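Packing a week's clothes into a cabin bag

A bag for a week away needs less than most people put in it. The method below works for a small wheeled case or a soft holdall, and it suits cotton and jersey clothes best. Linen and stiff shirts are better kept on top, folded once.

## What to take

- 5 T-shirts or light tops
- 3 pairs of trousers, shorts or skirts, counting the pair you travel in
- underwear and socks for each day
- one jumper
- one pair of spare shoes

If the place you are staying in has a washing machine, take fewer tops. The flats at Bernivham all have one, but the guest houses along the front at Pekport mostly don't, and the launderette there shuts at four in October.

## Fold the tops lengthways

1. Lay the top face down on a clean, flat surface and smooth it from the collar to the hem.
2. Fold the sleeves in across the back.
3. Bring one side over to the middle, then the other side over that, so you have a long strip.
4. Hold both ends and pull gently. Go easy near the collar, where jersey stretches out of shape.
5. Tuck in any corner that has slipped out, then roll from the hem.

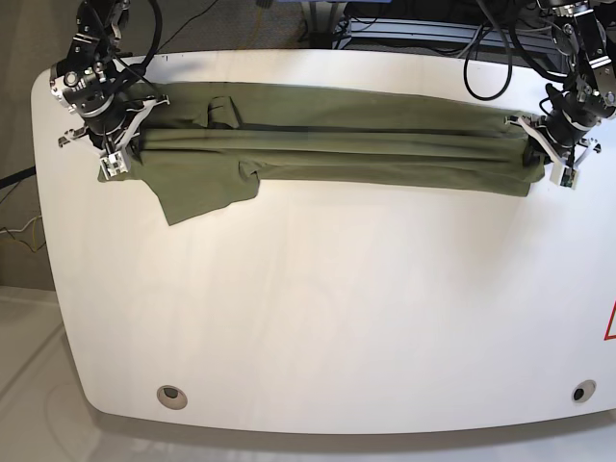
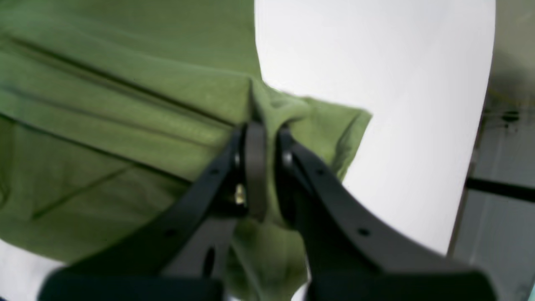

Roll firmly but don't wring the cloth. A tight, twisted roll comes out more creased than a slack one. Thick tops can be folded in three instead and laid flat.

## Fill the case

Put the shoes in first, at the wheel end, with socks pushed inside them. Trousers go in next, laid flat with the legs hanging over the side. Stand the rolled tops in rows on the waistbands, then bring the legs back over the top. The jumper goes last.

Liquids should be near the zip. Check the size and weight limits on your own ticket, as they differ between coach and air. The Trorklow coach takes one bag per seat in the rack and anything larger goes underneath.

## When you arrive

Take the rolls out the same evening. Hang anything you want to wear the next day in the bathroom while you shower, and most light creases will drop. For a stubborn one, wet your hand, stroke it down the crease and leave the top on a hanger overnight. Dark cottons may show a water mark until they are fully dry.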